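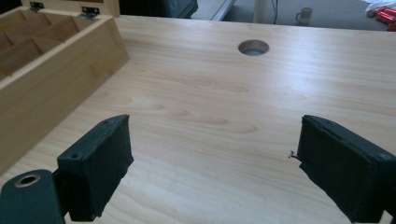 Dorit Halvey
Contributing writer, fiction

The Fax Number

The call comes at lunch and I let it ring twice because I think it's the dentist. It isn't the dentist. It's my brother, from the Molwood center, and he's talking fast, which means the card is nearly out.

They have a list, he says. I'm on the list.

What list.

For the plane.

And then the line does what it does. A click, then the woman's voice asking if I would like to add funds. I would like to add funds. I stand in the back hallway at work with my coat half on trying to read my own credit card numbers out to a machine, and the machine says it didn't get that. Again. It didn't get that.

So. Leave work. Tell the manager it's family. She says is everything okay and I say yes, for some reason, I say yes it's fine, and I'm already down the stairs.

Bus or walk. Walk. The bus goes all the way round by the hospital. I call the lawyer while I'm walking and get the lawyer's voice mail, which is full. I call the office number and a young man picks up, he sounds like he's eating. He says she's in court till late. I say my brother is on a list. He stops eating.

When's the flight, he says.

I don't know. He didn't say. The card ran out.

Okay, he says. Okay. There's a form. You'd need to get the stay request in before 5. Today. It has to have a signature from him or from next of kin and it has to go to the field office by fax.

By fax.

Yeah, he says. I know.

He emails it. It comes through while I'm crossing at the light and I try to open it and it opens sideways. I can't sign a thing sideways on a phone on a street corner. I need paper. I need a printer. We don't have a printer, we had one, it only ever printed pink and my husband put it out on the curb in May.

The library. Closed for the staff training day. There's a sign up, they're sorry. I pull the door anyway.

I'll say what he's like, my brother, because everyone gets asked that and then you say he's a good person, he's a hard worker, and it's like describing a mule. He sings when he cooks. Badly. He can't stand a door left open, any door, he'll get up in the middle of eating to shut the cabinet. When we left Arus he was small enough that our mother carried him and I carried the bag, and I was jealous of it, that he got carried. I was jealous the whole way to the coast. I remember that better than I remember the boat.

Then Drurnovano, the camp there. Mud and the water truck. I don't tell people much about Drurnovano. They lean in when you say camp, they get a face. What I remember is he learned to whistle with a bottle cap and did it all day until a man from the next row came over and took the cap off him, very politely, and threw it over the fence.

He cried so hard. I found him another one.

Kassab Copy and Ship is on the corner past the tire place. I've walked by it a hundred times. Inside there's one man and one woman ahead of me, and the woman is mailing what looks like a lamp. A whole lamp. She wants to know about insurance. She wants to know the difference between the two kinds of insurance, and he tells her, and she wants to know again. I'm holding my phone up like it's a ticket.

I don't say excuse me. My mother raised me not to say excuse me like that. I stand there and stand there.

Then I say it. Excuse me. I'm sorry. My brother's being deported.

It comes out loud. The woman with the lamp turns round. And I think here it comes, now she'll say something, and I've heard them all, I've heard them at the bus stop and the school gate, I have my face ready.

She picks up her lamp and moves it down the counter. Go, she says. Go ahead honey.

The man prints it. It's not one page, it's a stack, the young man didn't say it was a stack. Alien number, date of entry, manner of entry, state all grounds. State all grounds and then a box the size of a matchbook. I write small. I write that he has been here since he was a child. I write that our uncle went back to Arus when they told everybody it was safe and that we have not heard from him. I write it and then I look at it and it's so short. You'd think it would be longer.

The pen's one of those on a chain. It won't reach. I have to pull the papers over to the pen. 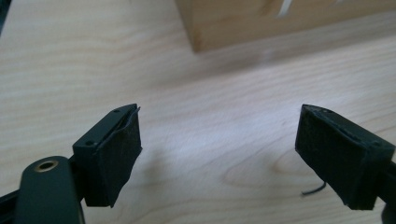 Date of last contact with applicant, it says. I write 15 October 2026 and then I have to stop for a second, hand over my mouth, because it looks like something you'd put on a stone. The man behind the counter gets very interested in his tape gun.

Attach supporting letters, if any.

If any! I have letters. I've had them for weeks, in a folder, at home, in the kitchen drawer under the takeout menus. His boss at the bakery. The night school. The lady downstairs whose groceries he takes up, who wrote hers by hand and put a sticker of a bird on it. Up to 100 people signed the sheet at the mosque and the Lutherans both, I never added them up, I just kept carrying the clipboard about. All of it in the drawer. And me here.

I call home. My daughter's home, she has a cold, she's supposed to be asleep. She answers whispering, like I'm the one who's sick.

The drawer under the menus, I say. The blue folder. Take pictures of everything in it. Every page. Flat on the table, with the light on.

Is it Uncle, she says.

Yes.

Okay, she says. And she hangs up on me, and I've never been so proud of anybody hanging up.

They come through one after another. Ping. Ping. There's her thumb in the corner of the bakery one. There's one that's all glare and I call back, no, again, do that one again, and she says I KNOW mom I already did. The man's emailing them to himself from my phone because my hands have gone stupid. The printer takes its time. The woman with the lamp has sat down on the windowsill with it in her lap. She hasn't left. I don't know why she hasn't left.

Fax. He dials it for me. We listen to it ring, all three of us.

Busy.

He dials again. Busy.

It does that, he says. I get people in here for that number all the time.

All the time?

Every week, he says, and shrugs, but not a mean shrug. Just hits redial. Hits it again. I look at the clock over the mailboxes, there's 30 minutes, there's less. I think of that machine wherever it lives, some gray room, tray full, light blinking, everyone gone to get coffee. Everyones sister calling it at once.

My phone goes. It's the center. I grab it so fast I nearly drop it in the recycling.

You added money, he says. It went through.

So one of those times the machine got it after all. I tell him, listen, don't sign anything. If they put a paper in front of you don't sign it. Ask for the lawyer. Say it out loud, say I am asking for my lawyer. He says they already moved two guys from his room. He says they told them bring your stuff, and one of them didn't have any stuff, so he took his towel.

I don't say anything to that.

What are you doing, he says. It's noisy. Are you at work?

I'm at the copy place.

Why?

Sending a fax.

And he laughs. He really laughs. A fax, he says, to who, the pharaoh? And I'm laughing and there's snot everywhere and the lamp lady's handing me a tissue out of her sleeve, it's been in there a while, I take it anyway.

Behind me the machine makes the noise. The long squeal, the handshake, whatever they call it. The man holds up his hand like don't nobody move. First page goes in. You can hear it chewing. He squares up the edges of the rest of them with his fingers so they won't jam.

It's going, I say into the phone. It's going through.

What page?

I don't know. The first one. The one with your name.

Stay on, he says.

You'll use up the card.

So use it up, he says. Then, away from the phone, to someone in there with him, I hear him say could you get that door. Could you please just get the door.

Second page goes in. It catches a little at the corner and the man smooths it down with his thumb, and it takes.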